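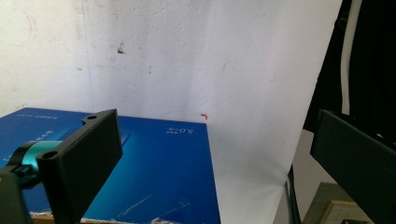 Speaker notes: two sets of fingers, one hand-held gripper

Before I start

Water on the lectern. Clicker battery checked. Say hi, say who I am, thank Marloes Hoekstra for the slot and for letting me bump the talk from a short one to a long one. Don't apologise for the slides. I always apologise for the slides!

Opening bit

So I'm going to talk about fingers. If you came for the arm talk, the arm is in here, but it's a supporting act. What I've been doing for most of September is holding a gripper in my own hand, picking things up with it, and working out whether the bits at the end are any good before we bolt anything to a robot.

The reason I went this way is that the arm is slow to set up and I'm impatient. With a hand-held gripper I can swap fingers, do a batch of grasps, get annoyed, swap back, and still be home for tea. (Pause here, somebody usually asks about the trigger. Tell them I'll get to the trigger.)

The two contenders

First set is the Prilten plates. Flat, black, rectangular, stiff as you like. You can see a pair of plates like that on the opening slide, leaning in over the blue box. They're great for flat-sided things and they're easy to explain to a student, which counts for a lot at our place.

Second set is the Codora linkage fingers. More parts, more joints, a bit of give as they close. I was a sceptic. Emil Wallner was not a sceptic, and he's been quite gracious about it, considering.

Both go on the same gripper body, both use the same camera, and I kept the closing force setting the same for each set. If I'd changed that as well I'd be up here with a lot of numbers and no idea what they meant.

Things I used as targets

Mostly household stuff. Boxes, bottles, tubs, a couple of tins. I wanted things with printing on them as well as plain things, and at least a few that are shiny, because shiny is where our tracking gets into trouble. The glossy blue box is a good one for that. Its top goes from deep blue to almost cyan depending on where the light hits it, and it's got "5.0寸" printed on it in white, so there's at least something for a feature tracker to grab on to.

Mention the backdrop. White paper, curved down onto the table. Cheapest bit of kit in the whole project and I'd buy it again tomorrow. Plaster walls have smudges and specks all over them, and your tracker may love them, but the model doesn't need to learn our wall.

Numbers slide

Okay, deep breath, numbers. 199 grasps per finger set, done over 11 sessions. Same list of objects, shuffled each time. I called a grasp good if the thing came off the table and stayed put while I turned my wrist over and back.

With the Prilten plates the boxes were lovely. Close, lift, turn, done. I had very few box failures and most of those were me coming in crooked. Round things were another story. They'd go in fine, and then on the wrist turn they'd roll out sideways, and I'd be under the table again.

With the Codora fingers the boxes were a tiny bit worse, and I want to be fair about that. There's play in the links, so a box can sit slightly skewed. But bottles! So much better on bottles. I stopped putting the foam mat down after a while.

Don't read out the whole table. People can read. Point at the bottle row and the box row and move on.

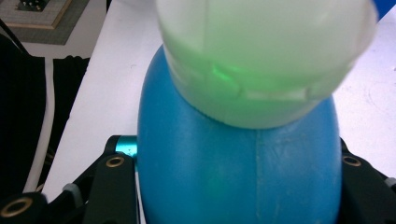
Blue bottle with the pale green cap, between the linkage fingers.

I like this slide because it's the hard one. Round body, slightly mottled surface, a seam running straight down the front from where the cap meets it, and then a big frosted cap so close to the lens that it goes soft. The cap takes up most of the top half of the view. If you're relying on the camera to tell you how high you are above the object, good luck to you.

Also point out the little bright green spot inside the cap, left of centre. That's the sort of thing that makes a colour threshold go silly. I had a version of the detector that was doing nothing but colour, and I've since retired it, with full honours.

The brass inserts: point at them. Two show on the left-hand finger, one on the right. I've come to be very fond of threaded inserts. The first fingers I made had screws going straight into plastic and I stripped the lot inside a week. If you take one practical thing home, please let it be inserts.

There's a small grey rubber pad in among the left-hand links too. Next thing on my list is trying different pads, softer and harder, with everything else left alone.

The camera part

I promised a camera section, so keep it quick. We tried two lenses, a wide one and a very wide one. The very wide one won and it wasn't close. With the narrower lens I'd get a nice sharp picture of the object and no fingers in it, so later on you can't tell whether the grip was centred. With the very wide one you get both fingers, the object, the table, and a fair bit of whatever else is in the room. I'll take that trade.

The catch is exposure. White table, white paper, black fingers, all in one view. Auto exposure hunts like mad as you come down toward the table. Lock it. Lock it at the start of each session, write down what you locked it to, and don't fiddle. I fiddled in session 7 and had to do that one over.

Controllers, for the people who asked

Trigger question goes here. I tried a spring trigger with a straight mechanical pull, and a little motor driven by a thumb slider. The motor is smoother, and my hand liked it more by the end of a long session. The mechanical one is better for learning how a grasp feels, because you get the push back through your finger. For collecting a lot of grasps I'd go motor. For comparing fingers, mechanical, every time.

Adeleke, our motor controller board, has a soft-close mode that I didn't use for any of the numbers. Say this clearly, because last time I gave a shorter version of this talk, at Drokcombe, three people thought soft-close was on and I spent the whole tea break un-explaining it.

Did it carry over to the arm?

Partly! I put each finger set on the arm and ran the same objects in the same places. The ranking held: plates for boxes, linkage for bottles. What changed was how much it mattered. I correct for a bad grip without thinking about it, a small tilt here, a bit of a squeeze there. The arm does none of that. So the plates, which I'd rated as a bit poor on bottles, were properly bad on bottles once the arm had them.

I'd read that as a warning about my own numbers. The hand-held results are kind to whatever you put on the end, and I haven't worked out how to correct for it. If anyone in the room has, please come and find me.

All up, counting the warm-ups, the redo and the arm runs, we've logged 2,859 grasps, and the full log goes up with the drawings for the fingers. Drawings are as of 2021-09-24. There's an older set floating around with the pad recess too shallow, so check the date on the file before you print.

If I'm running short of time

Drop the lens section down to "go very wide, lock your exposure". Keep the arm section. Drop the trigger story unless someone asks.

Questions I'll probably get

Why not suction? Because I wanted something that works on a bottle and a box with no hose hanging off it. Suction's fine, I've got nothing against it.

Which would I buy if I could only have one set? Codora, for our mix of objects. If you only handle cartons, get the plates and save yourself some screws.

How long does a swap take? A few minutes once you've got the right hex key. Finding the hex key is extra.

Does the teal bit do anything? It's metal and it's a cylinder, and it sits right up near the bottle on the left side there. Go back to the bottle slide and let Emil take that one, he did the mechanical drawings.

Leave the contact slide up during questions and collect the clicker before I leave.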